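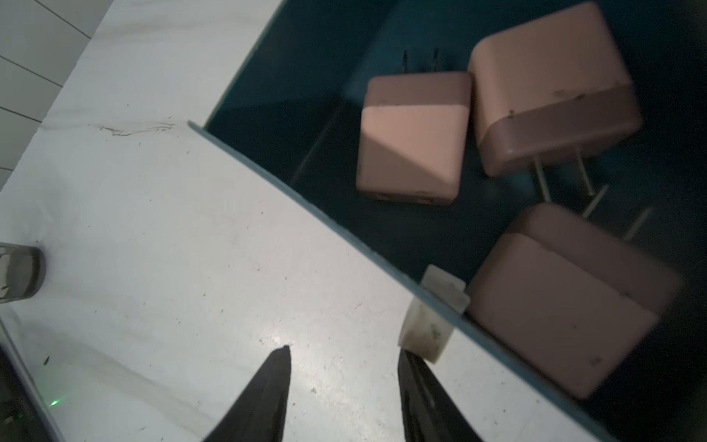 Kaltia plans and costs automation equipment for small manufacturers and repair depots. Each budget is built from the parts the client handles. For mixed items such as pink wall chargers lying at odd angles in a teal bin, prongs in different directions, the gripper fingers are priced as a separate line before the arm is chosen.

Planning is led by Hui-mei Mok. A standard assessment takes 10 working days and covers floor space, power, guarding, spares and operator training. Capital and running costs are itemised separately, with lease and purchase compared over 2 years.

Kaltia holds no dealership and takes no commission from suppliers. Assessment enquiries for the new financial year open in July.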